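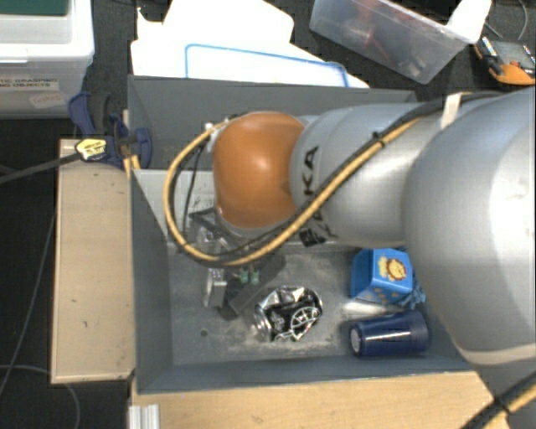
# Collecting bin-picking examples you can trust

Most guides to this job start with a number. Ours used to say 1,624 grasps, and I no longer believe that number meant much. Plenty of those were the same easy pick on the same easy object. Here is how we do it now on the Eren cell.

## Before you start

1. Check that the bin is clamped to the work surface. A bin that slides will wreck a session without any error showing up.
2. Move the arm through its full reach by hand and watch the cable loop at the wrist. If it blocks the camera's view of the gripper, note the poses where it does.
3. Pick a mixed load. Crushed cans, small boxes and cups on their sides teach more than a row of neat blocks.

## Recording

1. Drop the objects in. Don't arrange them. People who say they "just tidied a bit" have made a different dataset.
2. Run 48 attempts, then dump the bin and refill it.
3. Keep the misses. Trygve Vik used to delete them on the Wetside runs, and the model came out sure of itself and wrong.
4. Label each attempt from the gripper reading *and* the video. The reading alone will call a pinched bin wall a success.

```
collect --cell eren --attempts 48 --keep-failures
```

## Checking the set

Pull 14 attempts at random and watch them all the way through. If more than one label is wrong, relabel the batch.

Then hold out a few objects the model has never met. Cirgate's tool offers an automatic "diversity score" for this. I've seen it go up after we added 13 near-copies of one pick, so I leave it off.

Sixten Skjelbred wants to try generated scenes in August. Fine, but test on the real bin.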